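Plurkard opens its doors in Nidport this February, and yes, there will be tea

Last updated: February, 9.40 am

I've been asked to keep this press release short and sensible, and I'll do my best, but I've been waiting to write it for the better part of two years so please bear with me. Plurkard, the tea room and repair shop we've been going on about to anyone who'd stand still, opens at the bottom of Petrauskas Lane in Nidport this February. We're in the old chandlery, next door to the bike shop, with the green door that sticks a bit when it rains.

The idea is simple enough. You bring in a chipped mug, a teapot with a broken handle or the plate your gran left you, and we mend it at the bench while you have a pot of something hot. If it's a small job you can take it home the same day. If it's a bigger one – spouts are a pain, I'll warn you now – we'll keep it on the shelf and ring you. Prices start at £4 for a chip and the first look is always free.

We ran a trial through the autumn out of the back of the Bokex hall, with two folding tables and a kettle that tripped the lights, and people brought us 311 pieces to look at. We managed to mend 207 of them! The rest were either past saving or waiting on glue that hadn't turned up. I still have a tureen at home that I think about at night.
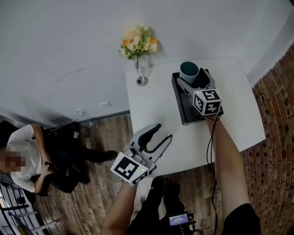 Maham Qureshi wrote to us after the trial to say she had kept a broken sugar bowl in a drawer for eleven years, couldn't bring herself to bin it, and now has it out on the table every morning. She also said our parking directions were useless, and she was right, so here are some better ones: use the harbour car park, go up the steps by the chemist and turn left at the top. It's flat after that. If steps are no good for you, come in by Mill Street and there's a ramp at the side.

The money side, for anyone who likes to know. We raised £2384 from 121 people, mostly in fivers and tenners, and it has paid for the bench, the lamps and the first three months of rent on the workshop half. Everyone who chipped in (sorry) gets a free pot of tea and a scone whenever they like.

Lavanya Rai is running the bench and Joon-young Bae is doing the baking. I'm on the till and the telephone. We'll be open from 10 am until 4 pm, with last repairs taken in at 3 pm so Lavanya gets her lunch at some point.

Reporters are very welcome to pop in the morning before we open, from 9 am, and there'll be cheese scones. For interviews, or to ask about a teapot, please get in touch with me, Ecaterina Avram, at the shop. Leave a message if I don't pick up – I'm probably painting the loo.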